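What Is a Loop? (And Why Computers Never Get Bored)

Hi, I'm Siiri Huttunen, and I write little programs, mostly for spreadsheets. A spreadsheet is a giant grid of boxes, and each box can hold a word or a number. Last October my friend Minttu sent me one with 1,496 rows of book titles from her school library. Some titles were typed in ALL CAPITALS, and she wanted them to look normal. Fixing them by hand? No thank you!

So I used a loop. A loop is a way of telling a computer "do this again" without typing the same order over and over. Mine went like this:

Start at row 1.
Fix the title.
Move down one row.
If there's a title there, fix it too. If the row is empty, stop.
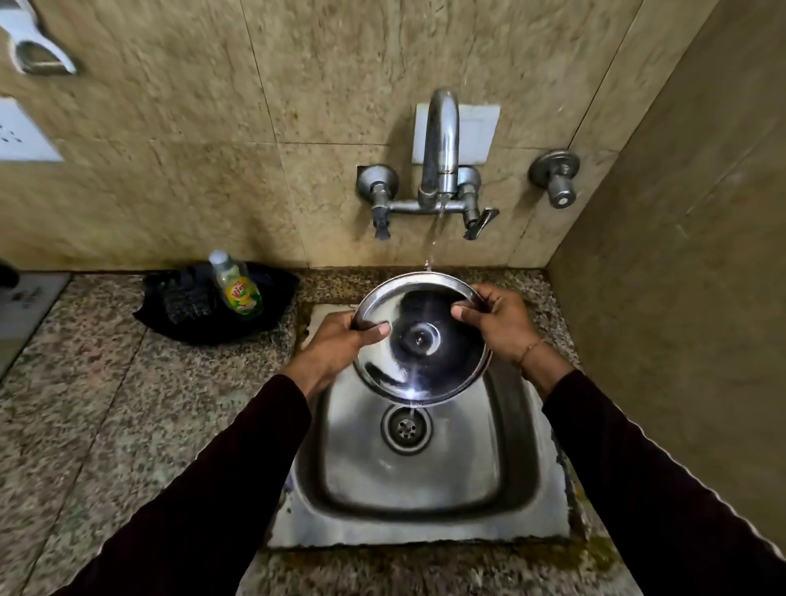
Every loop has two parts, the job that gets repeated and the rule for stopping. The job can be tiny, and it helps to write it out in small steps before you type any code (I still use a pencil for this). Think about doing the dishes: hold a plate under the faucet, tilt it so the water runs off, put it in the rack, pick up the next one. Your stopping rule is "no more plates."

What if you forget the stopping rule? Then you get an infinite loop, and the computer keeps going and going until somebody makes it quit. I did this once and filled 3,000 rows with the word "banana" before I found the stop key. Oops!

Want to try one without a computer? Put 5 socks on the floor and write a loop for folding them. Give it to a grown-up and make them follow it exactly, with no guessing allowed. If they get stuck, or start folding the rug, your loop has a bug in it, so go back and change one step and then run it again.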